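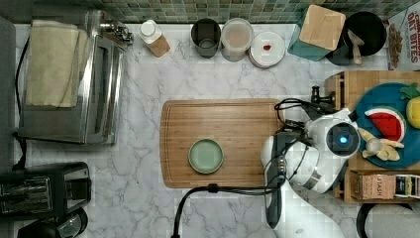
Main kitchen counter, June

**Shared Kitchen Meeting, Kuusk House, ground floor**
Started 6:40 p.m. Quorum met, barely. Minutes from last time approved with one correction: the group did not "agree" to buy a second toaster oven, it agreed to stop talking about it.

**1. State of the counter**

The main item again. The position of the house is that the marble counter is a work surface. The position of the people who use it appears to be that it is a shelf. The toaster oven, the toaster, the plates, the bowl or crock with the wooden utensil and the Oat Bites all live out there, and what's left for cooking is the middle, where the bamboo cutting board goes.

It was argued that the middle is plenty. The minute taker asked whether anyone arguing this had tried to roll out dough lately. No reply recorded.

A proposal was made to clear everything off the counter at night and put it back in the morning. Several members doubted this would last past the first week. The proposal was withdrawn before a vote.

Agreed instead:

- Cereal goes in the cupboard. The box and anything in a clear canister both count as cereal.
- Towels do not go on top of the toaster oven. This was already the rule. It is the rule again.
- Plates stay out for now, pending item 4.

**2. Cutting board and marble care**

We have one large board and it gets used for everything. There was a long discussion of whether it should be oiled. One member has read that bamboo needs oil monthly. Another has never oiled a board and sees no difference. The juice groove needs a proper scrub either way, since a wipe doesn't reach the bottom of it.

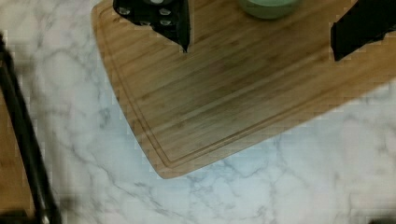
A request was made to spend money on Fluter, a board oil that is supposed to "revive and seal." The bottle is small and the claims are large. Request denied until someone can say what it does that plain mineral oil doesn't.

On the marble: the Histow sealing service sent a quote of $804 for the whole counter. They also say the stone should be resealed every year, and it was pointed out that they would say that. Before any money is spent, a member will do the water drop test in two spots and report back. Lemon juice and vinegar are to be wiped up right away in the meantime.

**3. Pots and utensils**

Complaint received that wooden spatulas get left standing in pots. Opinion was split on whether this is a problem. Those who wash up think it is. Those who mostly cook think it's a handy place for a spatula.

Agreed: if the pot is done with, the spatula comes out of it and both get washed. Small bowls get washed and put away by whoever used them. A sign was suggested. We have had signs before and they did not work, so no sign.
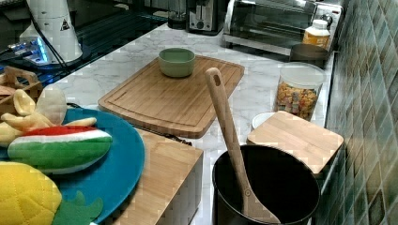
**4. Storage quote from Pimance**

Pimance quoted $1,349 for wall shelves above the counter, installed. Points raised:

- The price doesn't include patching the tile if they drill into it. The quote says only that tile work is "by arrangement."
- The shelves are rated for plates but there is no weight figure anywhere in the paperwork.
- More shelves may simply mean more stuff. This was said by three different people in three different ways.

Vote on accepting the quote: 5 against, 2 in favor. A revised quote with the tile work priced in will be requested. If it comes back higher, the matter is closed.

**5. Other business**

The dark gray mug is unclaimed. It can be claimed before the next meeting or it becomes a house mug.

The kitchen budget was not discussed because the figures weren't ready. They weren't ready last time either.

**Actions**

- Water drop test on marble, two spots
- Ask Pimance for revised quote, tile included, weight limit in writing
- Price plain mineral oil
- Kitchen budget figures, on paper

Ended 8:05 p.m.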